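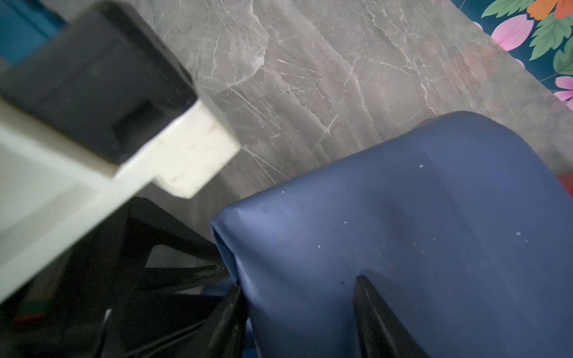 July, notebook 2, started 14:10

Teleop on the blue covering again. Metach arm, Chisholm leader handle, Trikau recorder running on the bench PC. Aim for the afternoon was 28 usable demonstrations of getting a fingertip in at the edge of the blue material and closing on the fold.

First few were poor. I was coming in too steep and the tip just pushed a dent into the material. Flatter approach is better: bring the pointed finger in low, let the material wrap round it, then close. The other finger should stay well back until the tip is in, otherwise it fills the wrist view and I am driving blind on that side.

Leader handle is still stiff in the last joint. You can feel it when you try to creep the finger forward – nothing, nothing, then a jump. Backed the friction setting off and it was easier, though my hand got tired sooner. Worth looking at the grease before the next long session.

Tried guiding by hand as well, arm in float, holding it behind the bracket. It gives nicer paths near the fold but my sleeve kept getting into the picture, so I threw those away and went back to the handle.
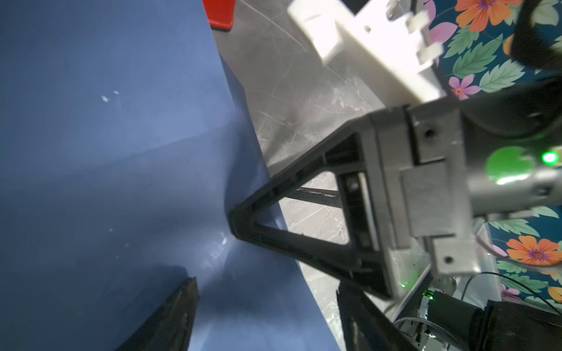
The crease is the hard bit. When the tip arrives right beside the fold, a small error in height decides whether it goes under or slides over the top. I started pausing just short of contact, then going in slowly. The pause shows up in the recordings as a flat stretch, and Alach will probably learn to pause too. I can live with that for now. If it sits there too long we trim it.

Episode length is capped at 900 steps. One good run went to 1076 because I had a second go at the grasp, and Trikau cut the end off. Raised the cap and marked that one as bad.

Dust on the blue material shows up clearly in the wrist view. Left it alone so the set stays the same throughout – wipe it down before starting the next set and write down that it was done.

Stopped at 16:40, short of the 28. Still to do:
grease on the last joint of the handle
replay the flat-approach runs at half speed
check the wrist camera clock against the joint log
copy the set to the Alach machine before training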